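Reference > Paper & Card > Folding > Soft Crease

December — by Timo Petersen

A soft crease is a fold in paper or card that hasn't been pressed flat. The sheet bends, the bend stays rounded, and you end up with two areas that plainly belong to different sides of a line, except that the line is more of a little hill. I've been writing the folding entries for this reference for a good while now, and this is the one I kept putting off, because everybody who folds paper uses soft creases and hardly anyone has a settled word for them. I've heard "roll," "half fold," "lazy fold" and (from my aunt) "not finished yet."

The opposite is the hard crease, sometimes called a sharp or set crease, where you run a fingernail or a bone folder along the bend until the fibers give. Once you've done that there's no going back! You can open the sheet and leave it under a dictionary for a month and you'll still find the line with your thumb. A soft crease is a lot more forgiving, and how much it relaxes depends on the paper, how tightly it was bent and how long you left it that way.

Grain

Most machine-made paper has a grain, meaning the fibers mostly lie in one direction. Bend a sheet along the grain and it goes over easily in a smooth curve. Bend it across the grain and it pushes back, and if it's heavy card it may crack on the outside of the fold. I test this by holding a sheet loosely between my palms and letting it bow, first one way and then the other. The easy way is with the grain. It takes a few seconds and it has saved me a great many ugly greeting cards.

Tissue and very thin paper hardly care. With construction paper you can feel it if you go slowly. With thick card you really do need to know, and I'd score it first anyway — a blunt needle and a ruler will do.

Color and light

Bright paper is the best thing for learning to see a soft crease. On white sheets the curve more or less disappears, and on black you lose it altogether, but a strong orange or yellow shows you right away where the surface turns. The two sides of the bend sit at different angles to the light, so the same sheet can look like two slightly different colors. Beginners sometimes think they've picked up a faded piece. They haven't, and turning the sheet around on the table clears it up.

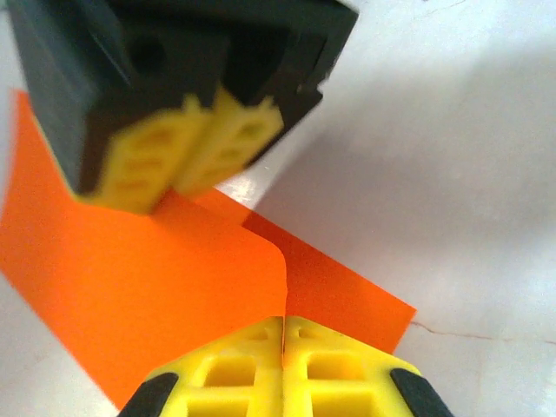

A soft crease in a bright orange sheet on a white tabletop. The smaller flap looks a shade darker than the larger section.

Uneven folds like that one, with a big section and a small flap, are harder to keep straight than a fold down the middle. When you fold in half you have corners to match up. With a flap you have to decide where the edge is going to land, and I'd suggest a faint pencil tick on the lower section at either end. Bring the edge to the ticks, hold it there, and only then think about pressing. If you press from the center outward the paper has somewhere to go. Press in from both ends and you'll trap a bubble in the middle, which turns into a wrinkle, which turns into a fresh sheet of paper.

Uses

The plainest use is as a first step, a way of trying a fold out before committing to it. It also turns up finished, on purpose, in paper petals, loose-wrapped parcels, table cards that need a rounded back and the sort of folder you don't want to snap shut. Tonantzin Cárdenas, who taught the evening class I went to in Ulen, had us leave every fold soft until the whole piece was laid out, and only then let us near the bone folders. I thought it was fussy at the time. I do it with everything now, including letters to the bank.

The Wakel handbook, my usual source for terms, gives the soft crease a single paragraph and files it under mistakes — I disagree, obviously, or I wouldn't have written all this. The Casado sample collection is kinder. Its catalog runs to 2,497 sheets, 899 of them folded in one way or another, and the soft ones are stored standing up so that nothing rests on the bend.

Storage

Don't stack anything on a soft crease you'd like to keep. I lost most of a box of petals that way when I slid it under some 1,000 sheets of copy paper in the closet. Stand the pieces on edge, or lay them in a shallow tray with the curve facing up.

See also: Bone folder; Grain direction; Scoring; Valley fold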